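How We Look After the Fingers of a Gripper

When you pick up a cup, you do not think about your fingers. They close, they feel the cup, and they stop pressing when it is enough. A machine that picks things up has fingers too. Usually they are not soft and warm like yours, and they cannot wash themselves. Somebody must look after them.

In our workshop at Clorka we do this work every week. We take care of a small picking machine that we call Tosex. It stands on a table, it takes things out of a box, and it puts them in a tray. Tosex has one gripper. A gripper is the hand of the machine, and the gripper of Tosex has two fingers. Children who visit us in Surirdale ask many good questions about it, so I have written the answers down.

What is a gripper made of?

Let us start from the back. First there is a motor. The motor turns, but fingers do not need to turn, they need to open and close. Between the motor and the fingers there are some bars joined together, and these bars are called a linkage. Maybe you have a folding drying rack at home, or a pair of kitchen tongs. When you push in one place, another place moves. A linkage works in the same way.

Where two bars meet, there is a joint. A screw or a pin holds the joint together, and the bars must be able to swing on it. If the screw is too tight, the joint becomes stiff. If it is too loose, the finger shakes like a loose tooth.

At the end of each finger there is a pad. The pad is the part that touches things. It is made of rubber, for the same reason that your sports shoes have rubber under them.
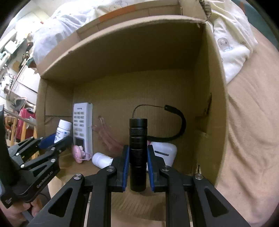
A pad has a hard life. It touches everything first, and it is pressed against things again and again. Think of all the shapes it must hold. A flashlight is round and its body has a rough pattern, so the two blue pads must press on it from both sides and keep it standing straight. A remote control is flat and full of buttons. A small medicine bottle is smooth, and a bottle that lies on its side is different again, because the fingers must come down to the floor of the box to reach it. If a pad is dirty or worn, the thing between the fingers can turn a little, or slide down, or fall.

You can try this at home. Take a pencil between two fingers and hold it straight up. Now put a little flour on your fingertips and try again. Do you feel how it wants to slip? Dust does the same to a rubber pad. Cardboard boxes make a lot of dust, more than you would think.

How do we clean and check it?

Before anything else, we switch the machine off and pull out the plug. This is the first rule and it has no exceptions, also for people who have worked here a long time. A gripper that gets power can close suddenly, and it does not know that your finger is not a bottle.

After that we clean the pads. We use a soft cloth with a little water, and we wipe from the inside of the pad to the tip. We do not use strong cleaning liquid. Once somebody in our workshop used it, and the rubber became shiny and hard after some days. The pads had to go in the bin.

When the pads are dry, we look at them closely under a lamp. We look for small cuts. We look at the corners, because there the rubber starts to come off first. We also push the pad to the side with a thumb. A good pad stays where it is.

Then come the joints. We move each finger slowly by hand, open and closed, and we listen. A healthy joint makes almost no sound. If we hear a scratching sound, there is dirt inside, and we clean it with a small brush. If we hear a click, we look at the screws. We turn a loose screw only a little, then move the finger again, then maybe turn a little more. It is slow work — but a screw that is turned too much can break the bar, and then the repair takes the whole afternoon.

The last thing is to see if the fingers are parallel. This word means that they stand side by side like the two rails of a train track. We close the gripper on a flat wooden block. If there is a gap at the top or at the bottom, one finger is a little bent or a joint has moved, and we must correct it.

When do we change the pads?

Tosex counts each time it closes its gripper. The last pair of pads lasted for 3,436 closings. In May we saw a small cut near the tip of the left one, and we changed both. We always change the 2 pads together. An old pad is thinner than a new one, and with one old and one new the gripper would not hold things in the middle.

To change a pad, we pull the old one off slowly, scrape away the old glue, and press the new one on. The glue that we use needs 12 hours. During this time Tosex must rest, and we put a paper sign on it so that no one plugs it in.

The old pads go into a jar on our shelf, the one beside the door. There are 8 pairs in it now. If you come to visit, you may take one out and feel with your thumb where the rubber has become smooth.

Some words to remember

Gripper: the hand of a machine.
Linkage: bars joined together so that they move each other.
Joint: the place where two bars meet and can swing.
Pad: the soft part on the finger that touches things.
Parallel: side by side, with the same space between all the way.

Written for the visitors' page of the Clorka workshop, June 1, 2018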